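## 4. Enregistrer une série « sac en tissu »

Bon, on passe à la partie que je préfère : les mains dans les pinces ! Avant de lancer Zovia, je relis toujours la fiche de tâche, parce que la consigne change d'un objet à l'autre et que je me suis déjà fait avoir.

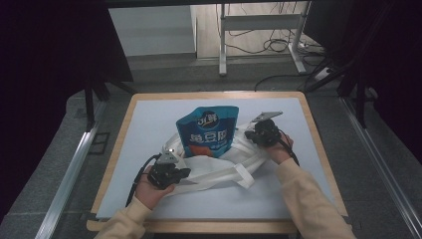
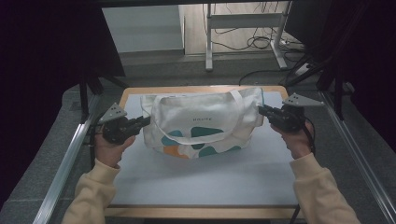
1. Ouvrez une session dans Zovia et choisissez le profil **Gondal** (les autres profils n'ont pas les bons réglages de pince).
2. Fermez puis ouvrez chaque pince à fond, 2 fois. Le voyant passe au vert à l'écran.
3. Posez le sac sur le plateau et changez sa position à chaque prise — un peu tourné, un peu décalé, plus ou moins froissé.
4. Appuyez sur la pédale, attendez le bip, puis faites le geste sans vous presser. Je compte 7 secondes par prise, c'est confortable.
5. Revenez à la position de départ et relâchez la pédale.

> **Note :** une série complète fait 52 prises. Kwok-wai Lau préfère qu'on garde les hésitations, du moment que le geste aboutit.

> **Attention :** ne tirez pas sur les câbles en croisant les bras. Si l'un d'eux se tend, arrêtez la prise et marquez-la « à jeter ».

Pour l'export vers Prarnelum, voyez la section 5.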